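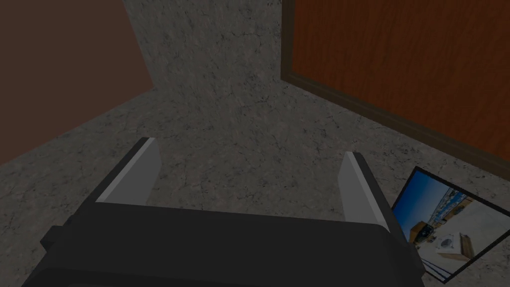
Computer-rendered gripper with open jaws above a speckled gray floor

Hestus is a fantasy comic series written and drawn by Maximiliano Alarcón, later adapted as an animated web series by the studio Grernus. The story follows Varghese, a young locksmith in the harbor town of Jisau, who can hear what was said in a room by touching its door. The comic has 15 chapters in 2 volumes.

Publication
The first volume was printed by the author himself in 1,000 copies, which were sold at fan conventions and by mail. The second volume came out in December of the following year and contains the long chapter "The Tenant of the Lighthouse" -- for many readers the center of the whole work. A fan index of the comic lists 759 panels in which a door can be seen.
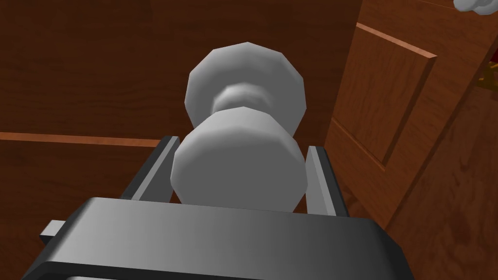

The animated version of Hestus was released in September 2021. It joins hand-drawn characters with simple three-dimensional backgrounds, and the studio did not try to hide the difference between them. Walls and furniture have few details, and round things are made from straight pieces. Shadows are mostly one tone of gray. In the later episodes the backgrounds become darker, but the method stays the same.
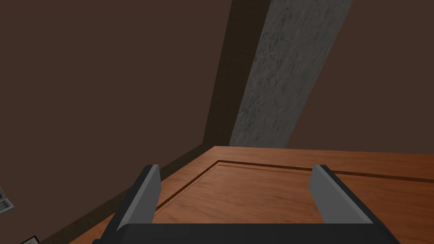 Prakash Nair wrote in a review that the adaptation was "too quick with the quarrel between Varghese and his sister," which takes three chapters in the comic and only one episode on the screen. He was more satisfied with the ending, and called the silent walk to the harbor the best minutes of the series.

The ending is also the largest change to the plot. In the comic, Varghese returns the master key to the town council and leaves Jisau by ship.

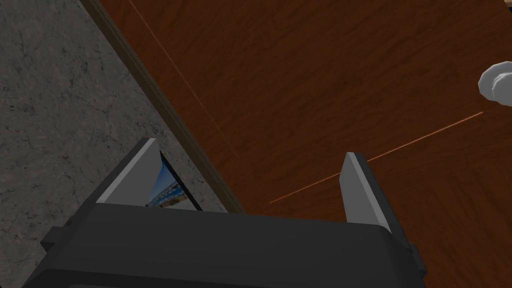 In the animated series he keeps the key and stays, and the ship departs without him. Alarcón approved this change before the production and wrote the last dialogue again for it. Some readers of the comic did not accept the new version, and fan discussions usually treat the two endings as separate stories.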